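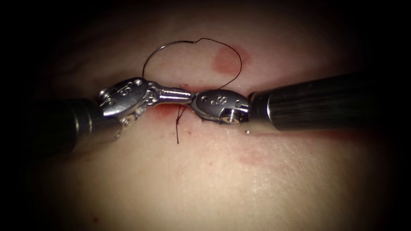

Rahel Berchtold thought the brass were too loud from the gallery, and she'd sit downstairs next time. Fair point. I was downstairs, row 7, and they were fine there. More than fine.

Anyway. Open rehearsal with the Dadisel Chamber Orchestra, August 14, 2021, at the Baumgart hall. Doors at ten, in by quarter past, coffee gone by half past. Roughly 2000 seats and most of the balcony roped off.

First half all Plikidov, the serenade for strings. Stop, start, stop. The slow movement got played 4 times, the last one straight through with no talking. Violas lovely. The conductor sings along, badly, and you can hear it evrywhere in the room.

Break was 25 minutes. Went backstage with the second group. Narrow stairs, racks of bass cases, a wall of old posters going back to the Tanell years (before the merger, when they still toured with their own piano). The librarian showed us bowings penciled in three colors. Could have stayed there an hour, got moved along.

Second half: new piece, not finished yet, last page still missing in May apparently. Lots of harmonics, a long horn solo. Horn cracked one note, grinned, did it again clean. I liked it more then I expected.

Season brochures on the table by the exit. Took two. Ran for the tram.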